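## 4. Where the small tools go

The questionnaire asked each household in Dirnlow and Penlow to name three things: the tools they own, the place where those tools are kept, and the place where those tools were found when someone went to look. We had planned to merge the second and third answers. After reading the first 30 returns we gave that up and coded them separately.

Of the 300 forms we sent out, most came back filled in by one adult, and a fair number came back filled in by two adults who did not agree. Where the handwriting changed partway down the page, we kept both answers and marked the form as disputed. Disputed forms were longer, and better informed about kitchen drawers.

### 4.1 The hex key problem

Large tools gave us little trouble. A household that owns a ladder knows where the ladder is, if only from walking into it. Hammers and saws were nearly as easy. Trouble began with anything shorter than a hand, and it was worst for the hex key, which arrives in a plastic bag with a bookcase, is used for one evening, and then enters a long retirement.

Few people reported buying one. They came with furniture, mostly from the Rivulholm catalog store on the Penlow road, and they were kept on the grounds that the furniture might need them again. Asked which key fitted which piece of furniture, respondents tended to leave the line blank. One drew a small question mark and then, on reflection, a larger one.

Naming was also uneven. In Dirnlow the tool is a hex key or an Allen wrench, with no clear pattern by age. In Penlow we also collected "the bent one," "bookcase thing" and "L." We have treated all of these as the same item, though the last may have been a size. Pliers, by contrast, were called pliers by everyone, and they turned up close to where people said they would be. We treat them below as a control group, a role they filled without complaint. 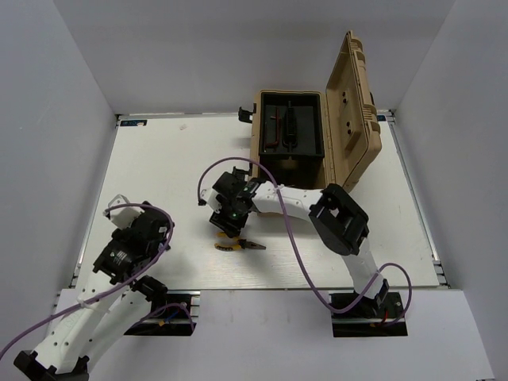
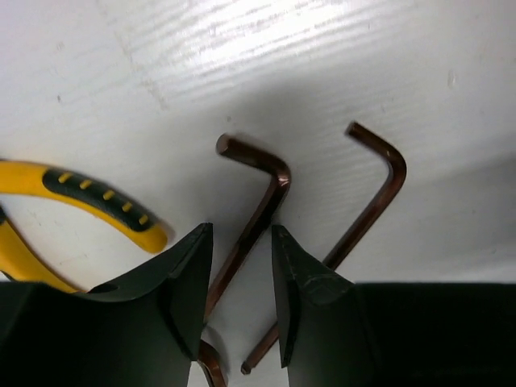
**Figure 3.** First picture: work surface with pale gray walls on three sides. Second picture: three hex keys and a pair of pliers with yellow and black handles, from close above.

One Penlow respondent objected to the word "lost" on our form. The keys were in the drawer, the note ran, and it was the drawer that had become hard to search. We found this persuasive enough to change the coding. "Lost" now applies only where the household had stopped looking, and "in there somewhere" has its own category, which quickly became our largest.

### 4.2 Drawers, jars and the third place

Stated storage fell into two groups. The first was the toolbox, which people mentioned with some pride. The second was the mixed drawer, usually in the kitchen, which people mentioned last and in smaller writing. A few homes in Dirnlow used a jar. Jar households did very well on our retrieval task (Table 2), and we suspect the reason is that a jar can be tipped out onto a table. A drawer can be tipped out too, but respondents seemed to regard this as a last resort and possibly a moral failing.

We gave each household 9 minutes to produce any hex key, without specifying a size. The limit was borrowed from the Devadiga pilot study, where it had been chosen to suit the bus timetable. It served us well enough, though several searches produced things that had been missing for longer – a passport, the good scissors, a spare key to a previous home. These finds do not appear in our tables. They did a lot for goodwill, and two households asked whether we could come again in April.

Garages remain a weak point. We had no agreed method for deciding where a garage stops being storage and becomes a heap, and our two coders drew that line differently. Their scores are reported side by side in Table 3, along with the garages they declined to enter.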